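4. Comparing Two Grippers on the Same Task

Now for the fun part! By this point your arm is mounted, the Kustix controller is talking to it, and you have run the homing routine from Section 3 at least once without an error. In this section you will put two grippers through the same pick task and see which one suits your work. Set aside an afternoon for it. The first swap always takes longer than you expect, and you will want time to play.

What you need

- The Droratham two-finger gripper (standard fingers fitted)
- The Jorkberg two-finger gripper (short fingers fitted)
- The 8 mm hex key from the tool roll
- One soft object and one container with sides
- A fixed camera with a clear view of the work area

Note: Use the same object and the same container for both grippers. If you change either one halfway through, start the comparison again from step 5.

4.1 Fit the first gripper

1. Press Stop on the controller and wait for the status light to go solid amber.

2. Hold the gripper against the wrist plate and line up the locating pin. You will feel it drop in.

3. Tighten the four screws a little at a time, working corner to corner.

4. Plug in the gripper cable and leave enough slack for a full turn of the wrist. Turn the wrist by hand both ways and watch the cable as you go.

CAUTION: A cable that pulls tight at the end of a turn can work its connector loose. Fix this before you power up.

5. Power up, open the Tools page and choose the gripper from the list. The controller loads its finger length and force limits for you, so there is nothing to type in. (This used to be a whole page of numbers. We were very happy to delete it!)

4.2 Set the approach height

A container with sides is a much better test than a bare tabletop. The fingers have to clear the rim, go down inside, open, close, and come back up without catching the wall. Grippers that look identical on a flat surface can behave very differently here, and this is where you start to learn what each one is good at.

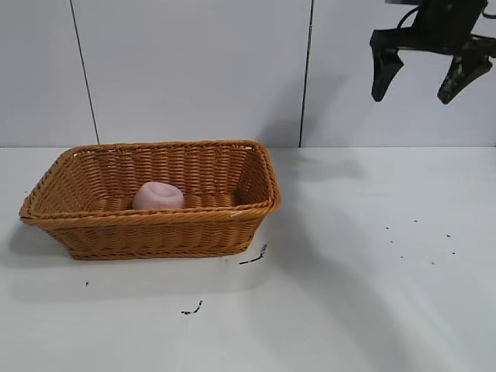
Start high and work down. The default approach height is 100 mm above the tallest point in the work area, and most people can leave it there for the whole first round.

6. Jog the arm to the approach height, well off to one side of the container.

7. Open the gripper fully and save this position as HOME_A.

8. Jog across until the fingers are over the object, then lower slowly in Fine mode. Stop when the fingertips are just below the top of the object.

9. Save this position as PICK_A.

Note: Soft things change shape as you squeeze them. Start with the force slider at its lowest setting and go up one notch at a time. You will be surprised how little force it takes - a light touch often holds better than a firm one.

CAUTION: Keep your hands out of the work area whenever the status light is green, even in Fine mode.

4.3 Run the trials

10. Select Compare from the main menu and load the Ngubane pick routine.

11. Set the trial count. We suggest 8 for a first look. If you want numbers you can really lean on, the routine will accept up to 1,000, but plan to reset the object between picks.

12. Press Run. After each pick, mark it Held, Slipped or Missed.

13. Save the results under the gripper's name.

14. Swap to the second gripper and repeat from step 1, saving the positions as HOME_B and PICK_B.

Do not reuse the first gripper's positions. The Jorkberg fingers are shorter, so PICK_A will leave them closing on air.

4.4 Read the results

Open both result files side by side. Look at the slips first, as they tell you more than the misses do. Slips early in the lift usually mean the force is too low. Slips near the rim often mean a finger has brushed the wall, and a slightly different approach angle can clear that right up.

Misses in a cluster point to a camera that has moved. Repeat the camera check in Section 2, then run the set again.

If the controller shows error 2111 during a swap, the gripper cable is not fully seated. Power down, reseat it and go back to step 5.

Once you have a favorite, try it with a different object. Go on to Section 5 for finger pads, which can change the results all over again!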